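The Joy of Eating Late in Clestthorpe

Supper at Princess Macaraeg's place starts at nine and goes on until the candles give up, and I loved every minute! She cooks one pot a night, usually her grandmother's sour fish soup (ask for extra rice), and everyone gets the same.

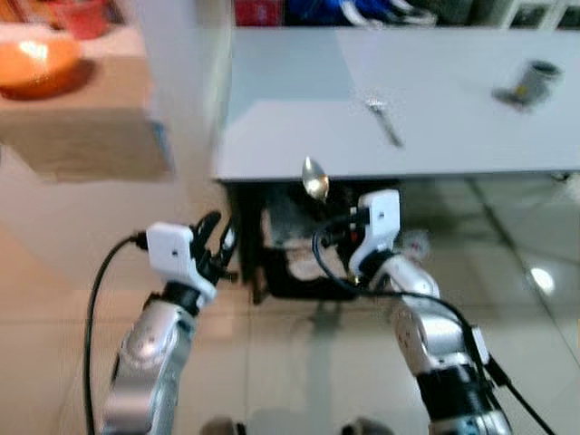

A fork on a white tabletop.

Teodoro Ocampo bakes the bread two doors down, and it arrives warm at half past eight. Try the black crust loaf with salted butter. Booking opens again in March, five tables only.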